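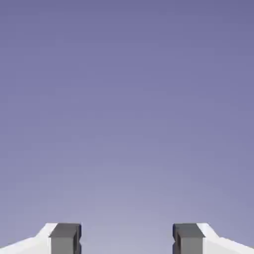
25 de septiembre de 2023

Segundo intento con el baño de índigo y cochinilla, a ver si por fin me sale ese malva azulado que Dolores Nakamura quiere para la serie Reltisari. El de la semana pasada quedó tirando a berenjena (bonito, ojo, pero no es lo que pidió).

Lana de Oltitex, 10 madejas, mordentadas anoche con alumbre. Primero la cochinilla muy floja y luego tres inmersiones cortas en la tina. ¡Cortas de verdad! La otra vez me puse a hablar por teléfono y se me fue el santo al cielo.

La tina estaba a unos 26 grados al empezar, un poco fría para mi gusto. La subí despacio y esperé a que la superficie cogiera ese brillo cobrizo de siempre. Las madejas 2 y 3 salieron con manchas en la zona del nudo, así que la próxima vez ato más suelto. El resto, muy parejas, aunque todavía están chorreando y ya sabemos lo que cambian al secar.

Eskil Lindholm dice que en Solberg aclaran con un chorrito de vinagre. Yo lo probé en una muestra y el rojo se me fue hacia el naranja, no me convence nada. Eskil, si lees esto, ¿cuánto echáis?

Pendiente: prueba de solidez a la luz en la ventana del fondo, pedir más alumbre y lavar el cubo azul, que ya da vergüenza. La muestra del vinagre está grapada en la página anterior.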